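Automation in the Folding Room at Kongkaew Laundry: What Changes for the Workers
Student project report, second draft
Group members: Sunee Srisuk, Obadia Massawe, Amnuay Rojanasak

3. What we observed

Kongkaew washes and folds clothes for care homes in Miltport. Washing and drying are already done by large machines, but folding is still done by hand. In February the company began to prepare for a folding machine from the supplier Keltolent. The machine must first learn from people, so part of the staff now folds with hand-held grippers for a part of each shift, and the movements are recorded.

We visited the folding room in two periods and spoke with three workers and the shift leader, Jintana Pongsiri. The workers were chosen by her, and we understand this can influence the answers.

The first change is the speed. A worker who folds by hand uses all fingers and also the forearm to make the cloth flat. With a gripper in each hand she has only two points to hold it, and she must plan where to take the garment before she lifts it. Shirts were named as the most difficult item, because the sleeves fall back over the body. Two of the workers said that their wrists are tired after such a session. The third did not feel this, but she asked for a lower table.

The second change is how the work is counted. Before, each person had a daily target of finished pieces. The hours with grippers are now taken out of the target, and Ms. Pongsiri told us this rule came only after complaints. We think it should have been written down from the beginning.

The third change is harder to measure. The workers are teaching a skill to a machine which may later do their task. Kastriot Trajkovski, the plant manager, says that the people will move to sorting and repair of clothes. The workers have heard this too, but they have not seen it in a contract. One of them said she is proud that her way of folding was chosen, and in the same conversation she asked us if we know of other jobs.

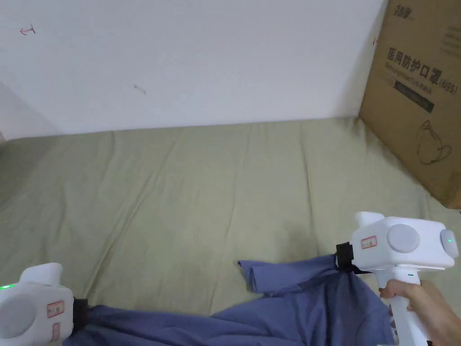 For the next draft we want to ask Mr. Trajkovski how many places in sorting and repair are planned, and if training for them will be paid.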